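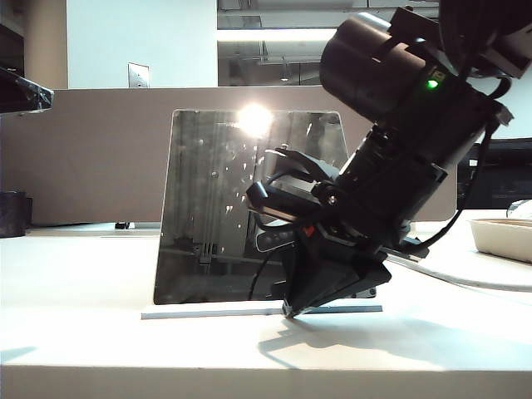 Gripper shootout, Saturday bench session
2 min read

Vainio says its wedge gripper can find a tabletop by touch and handle shiny parts at up to 700 cycles a charge. We have our doubts. The pointed tip does meet the table neatly enough, but mirror-like metal is where cameras usually go wrong, and the brochure shows only matte cardboard.

Larnberg's older gripper gets the same 5 tasks next — same table, same panel. Darkico has promised us a controller update for January. It promised one last year too, so no scores until both have run twice.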